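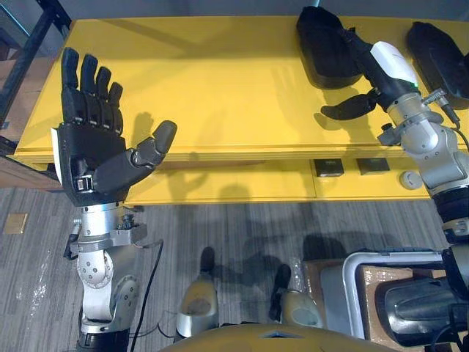

Care of the Yellow Workbench

Tuesday, September 8, 2020

Readers of this journal have asked for further particulars of the yellow workbench, and I am pleased to set them down. It was purchased from Haslinger in February, following a lengthy correspondence with Rodica Radu concerning the color. The catalog offered gray and green as well. Yellow was selected on the grounds that a dropped screw is readily found upon it, and I remain satisfied with that decision.

The top is broad and smooth, and it is to be kept that way. Bags may be placed on it while they are being packed or unpacked. They are not to be stored there. A padded bag occupies more of the surface than its owner generally supposes, and I include myself in this remark.

The lower shelf requires a separate rule. It sits beneath the front lip and is easily overlooked by anyone standing at the bench, with the result that small items tend to remain there for weeks. My present practice is to keep such items toward the right side and to clear the shelf on the 23rd of each month. Silvan Hubmann has proposed a divided tray from Wetden. I have the proposal under consideration - the price is 721, before delivery, and I regard this as excessive for a tray.

Cleaning is carried out with a damp cloth and 2 drops of ordinary dish soap, followed by a dry cloth. Abrasive pads are not permitted. Rahel Holzer, who kept a similar bench at Drikville for 5 years, advises wiping along the length of the top and finishing with the lip, where dust collects.

The matter of the stool remains open. The Tanow model is too low, and it will be returned this week.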